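Backpack drive at Bermúdez center fills its shelves before the end of summer

The back room of the Bermúdez neighborhood center smells like laundry soap this month, and anyone who has walked past the open door in the afternoon will know why. The yearly backpack drive is under way again, and the bags have been coming in by the armful — school bags, hiking bags, small ones with cartoon faces for the kindergarten crowd, and a great many plain black ones that have clearly been to a lot of places and still have plenty of life in them.

By the middle of August the center had taken in 272 backpacks, 46 more than in the whole of last year's drive, and there are still bags waiting at the three drop-off points around town. The center had to borrow a second set of shelves from the hall upstairs, and the folding chairs that normally live in the back room have moved to the corridor until school starts, so mind your shins if you are coming in for the evening knitting group.

The idea is as simple as it was when the drive began. Families who have a backpack sitting in a closet bring it in, the center cleans it and checks it over, and it goes out again in time for the first day of classes to a child who needs one. No forms are asked for at the door, on either end. A parent can come in, look along the shelves with a son or daughter, and leave with whatever bag the two of them can agree on, which in some families takes a good deal longer than in others!

What has changed this summer is how much care goes into the checking. In past years a bag got a shake, a quick wipe and a place on the shelf, and every fall a few of them came back with a zipper that had given up in the first week. So now each one is emptied and laid flat on a table, front side up, and gone over from top to bottom. The pockets are opened and closed, the seams are looked at along the edges, and the straps are pulled out to the sides so that the webbing can be checked for fraying.

The front pockets get the most attention of all. They are the part of a backpack that children use twenty times a day, for bus cards and pencils and the half of a granola bar that is being saved for later, and they tend to wear out long before the rest of the bag does. A flap can look perfectly fine from across the room and still have an inch of stitching gone at one end, just where a small hand grabs it. A few minutes with a needle and some strong thread will usually put that right, and the mending basket by the window has seldom been empty.
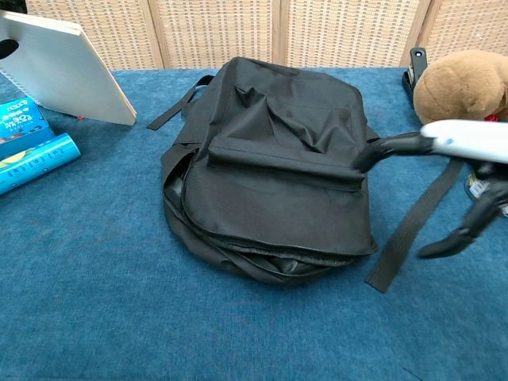
Bags that need more than a few stitches go to Trerkura, the repair shop on the corner by the post office, which has offered to replace zippers for the drive at no charge until school opens. The shop has already put new zippers into a good number of bags, and it has asked the center to pass along one small request, namely that people please not throw away a zipper pull that has come off. Tuck it into one of the pockets before you drop the bag off, and it can very often go right back where it belongs.

The washing is being done at Istix, the laundromat across from the park, which has set aside 2 machines for the drive in the early mornings before the regular customers arrive. The bags go through on a gentle cycle and then hang on a line behind the center with their pockets pulled open. On a breezy day they are ready by lunchtime, and on a damp one they take up every hook and door handle in the building, the coat rack in the front hall included.

A word about what turns up inside them, because people always ask. Pencils, of course, and hair ties, and library cards, and more single gloves than you would think possible in a town this size. Anything with a name on it is kept in a shoebox at the front desk, and the center would be glad to see the box get emptier. There is a very nice blue fountain pen in there at the moment, along with a house key on a green ribbon and a birthday card that was never sent. If any of those sound familiar, stop in and ask.

Each bag that leaves the room has something in it as well. The stationery store Pikik has given notebooks and boxes of colored pencils, enough to fill the first 90 bags, and the center is hoping to find the rest through donations at the front desk. Wide-ruled notebooks are wanted most, followed by glue sticks and plain folders with pockets. Scissors are welcome if they have rounded tips. Binders have been piling up nicely and there is no need for more of those just now.

As for the backpacks themselves, the center says it can still use larger ones for middle and high school students, who are harder to fit and a little harder to please. Dark colors go first with the older children — black most of all — and it doesn't matter a bit if the fabric is creased from a year at the bottom of a closet, as most of that will come out in the wash. Broken zippers and loose seams are fine too. The only bags that have to be turned away are those with torn-off shoulder straps or mildew, and even then the buckles and webbing may be worth saving for another bag, so bring it along and let somebody take a look.

Drop-off hours at the center are from ten in the morning until six in the evening on weekdays, and the bins at the library and the swimming pool are emptied every afternoon. Families can come and choose a bag during the same hours, through the side entrance next to the bicycle racks. Children are encouraged to try the backpacks on, and there is a tall mirror by the door for the purpose.

The drive stays open through the first week of September. Bags that haven't found an owner by then will be kept at the center for children who move to town during the school year.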